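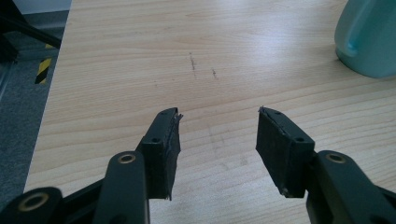 The hand gripper over the desk, fingers open.

Search this site Enter keywords Go

Minutes of the Open Day Follow-up Meeting
Stotthorpe workshop, May 2024

Present: Kyu-ri So (chair), Seo-ah Ma (minutes), two members of the demonstration team, one guest from Folmont.
Apologies: the safety officer.

1. Minutes of the last meeting
The minutes of the April meeting were read and accepted. One correction: the word "Betness" was missing in item 4, where the place of the next visit is named.

2. Report on the open day
Kyu-ri So gave the report. The visitors came in small groups and each group stayed for the length of one demonstration. In total we received roughly 80 persons. The group from the Betness school was the largest and it arrived before its time, so the second group had to wait in the corridor. The chair thanked the team for their patience.

The talk on warehouse automation was too long. Several visitors left before the part with questions. It was agreed to make the talk shorter and to give the free time to the desk demonstration.

3. Desk demonstration
Seo-ah Ma reported. Visitors were allowed to take the hand gripper and try to pick up small things from the desk. This was the most liked part of the day, also among the adults. Some visitors asked how the same movement is later done by a robot, and our answer was not always clear. Seo-ah Ma will write one page in easy words for the next time.

The state of the gripper was discussed. The wrapping of the pads is frayed at the top on both fingers, and the lower edges are not even any more. The guest from Folmont asked if the pads can be changed without taking the linkage apart. The team believes yes, but it has not been tried. It was decided to renew both pads before the Betness visit and to keep one more pair in the drawer.

There are also small marks on the desk top. The chair asked that the desk is wiped before each group.

4. Costs
The budget for the open day was 2000 pounds and it was not passed. The invoice from Yook for the hire of chairs and screens has the number 3442 and is still not paid. Seo-ah Ma will send it to the office again.

5. Visit to Betness
The school asks for 3 demonstrations in one morning. The team finds this possible if the tables are ready when we arrive. Kyu-ri So will write to the school and ask for the size of the room and the number of sockets.

6. Any other business
The guest from Folmont invited the team to see their packing line. The invitation was accepted with thanks. The date will be agreed by e-mail.

Actions
Kyu-ri So: letter to the school in Betness; shorter talk.
Seo-ah Ma: page for visitors; Yook invoice.
Demonstration team: new pads for the gripper, one spare pair.

The meeting was closed by the chair.

Contact us | Copyright Stotthorpe Workshop | Back to top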